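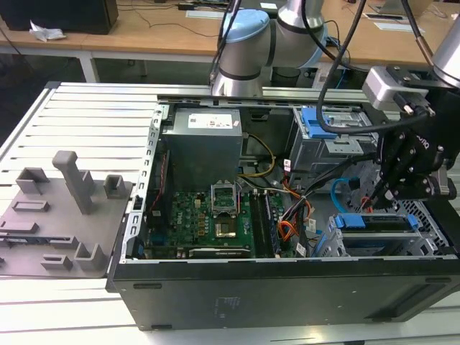

Home Features Fixtures Opinion Archive

30 Sep 2026
By Precious Mangubat

I started supporting Drodwood Town because my bus stopped outside the ground and it was raining. That was eleven seasons back, when we had a stand with half a roof and a left back who sold me car insurance. I only mention it so you know I'm not neutral about any of what follows.

You'll have heard by now that Cabrera is leaving. He's played 112 games for us in midfield, most of them in the same pair of battered boots, and he's off to Semley at the end of the month. Semley! Of all the clubs he could have picked, he's going to the one four miles up the road, who beat us in April with a goal that was offside by the length of a bus (I've watched it back plenty, don't argue with me).

I met him in the café behind the main stand to talk it over, and I'd planned to be frosty. I lasted until he bought me a toasted teacake.

"They offered me three years," he said. "I'm 33. What would you do?"

Well, quite. Our lot had offered him one, and a bit of coaching with the under-12s. He says he'd have taken two. The club says two was never discussed, and I've had that from a couple of people there in nearly the same words, so make of that what you like.

What I'll miss is the dull stuff. He was never a player for the highlights. He scored 4 times in all those matches and one of those went in off his ear. But he'd be standing where the ball was about to go, week in, week out, and he'd give it to somebody quicker and trot back to do it again. My nephew once asked me which one he was and I had to wait for him to get booked before I could point him out.

The manager reckons young Utico can step in. He's nineteen and has a lovely left foot, and he played almost 55 minutes in the cup before his calf went. I like him a lot. I'd like him more with an older head next to him telling him when to stay put, and there isn't one now, unless we sign somebody before the weekend.

As for the reception Cabrera will get when Semley come to ours, opinion on the terrace is split. The row behind me is planning to boo. The woman with the flask says she'll clap him on and then boo every touch after that, and that seems fair to me.

I asked him if he was dreading it. He thought about it for ages, picking the currants off his plate.

"I'm more worried about which dressing room I'll walk into," he said. "I've only ever turned left."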